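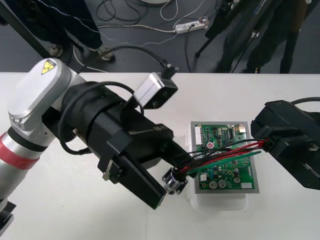
Connector and wire bundle over the controller board. Red, black and green leads.

Ternow controller board: wiring gallery
Last updated 2020-03-27

The board on this page is the controller from a Tavel 800 ventilation unit, taken out for a harness change. The replacement harness is Fatudia part 692. The older part 827 has the same plug but shorter leads and will not reach the fan housing on the 800. The notes below go with the picture at the top and use the same names as the Isaksson service sheet.

Board
Green, densely populated. The black integrated circuit is near the upper centre. Clean the surface with a dry brush only; spray cleaner gets under the chip and is slow to leave.

Headers
The white multi-pin header is on the left edge. There is a white connector at the bottom right and a small white one at the lower left. Mark the plugs before removal. The service sheet numbers them clockwise from the left edge, which does not match the order in the parts list.

Round grey parts
Two, in the lower section. The picture does not settle whether they are buzzers or capacitors, so check them against the parts list before ordering. Do not use them as a finger rest when pulling a plug.

Wire bundle
Held at both ends, with a metal-bodied connector at one of them. Pull on the connector body, never on the leads. Check each lead for continuity before fitting, and again with the bundle bent to its final route.

Tray and container
The board rests on a grey-bordered tray on top of a translucent white plastic container. Screws from the Tavel housing are M3 throughout, except for 2 longer ones at the cable entry. Keep those apart.

Pictures of the fan side were taken in August and are on the Tavel housing page.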